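Folding Lessons Move Out of the Lab and Into the Bedroom
By Musa Bako | February
27 shares | 6 comments

Robots are getting better at laundry, and a team at Ovanby has a result that's fun to read about! Its Fluklow project taught a robot arm to fold and stack clothes using demonstrations people recorded by hand, at home, with no robot in the room.
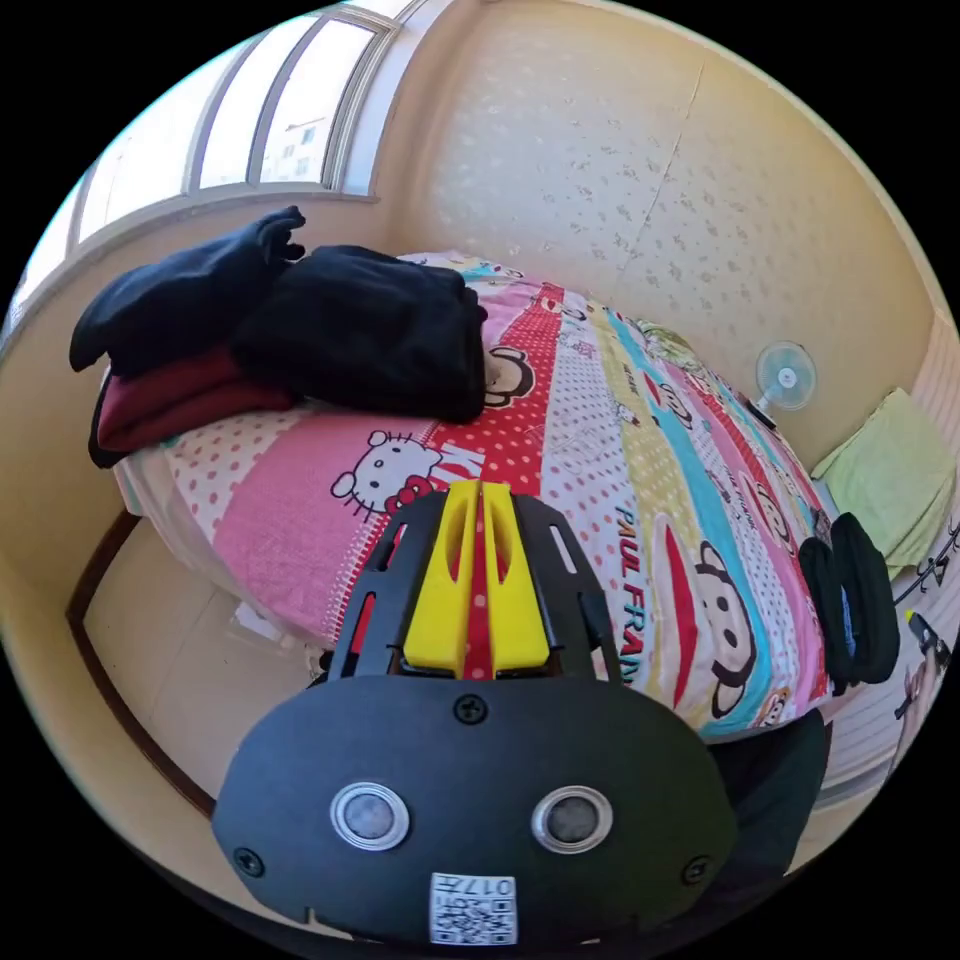
The trick is where the lessons come from. People pick up a hand-held gripper with a camera on it and do the chore themselves, and the software learns from what the gripper saw. Lab tables tend to be plain. Real beds have bedspreads like the one in this home, all polka dots, monkeys and Hello Kitty, with dark folded clothes piled on top, and the software has to work out where the print stops and the shirt starts.

The team gathered 1,550 demonstrations in 40 homes. A first version trained on 618 clips from a single lab did fine there and then got lost on patterned covers. The new one stacked clothes correctly in 18 of 20 tries in a bedroom it had never seen (wow!).
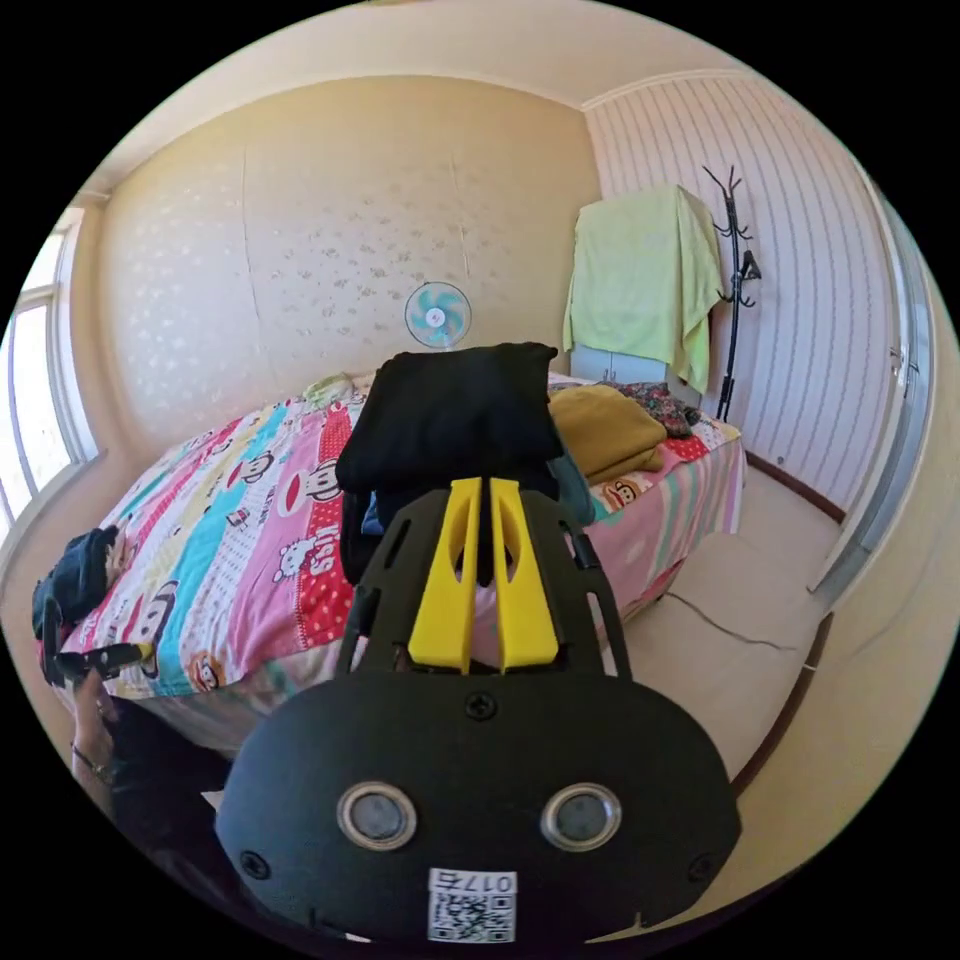 Project lead Vivek Srivastava is most excited about the stacking. "Folding gets all the attention, but putting one soft thing on top of another is where it used to fall apart," he said. Thick piles like the black one in front of the yellow fingers were the hardest, he said, and mustard or teal clothes were much easier for the software to pick out. Next up are fitted sheets, with tests planned in Vincombe.

Contact the newsroom | © Arango Local News | Back to top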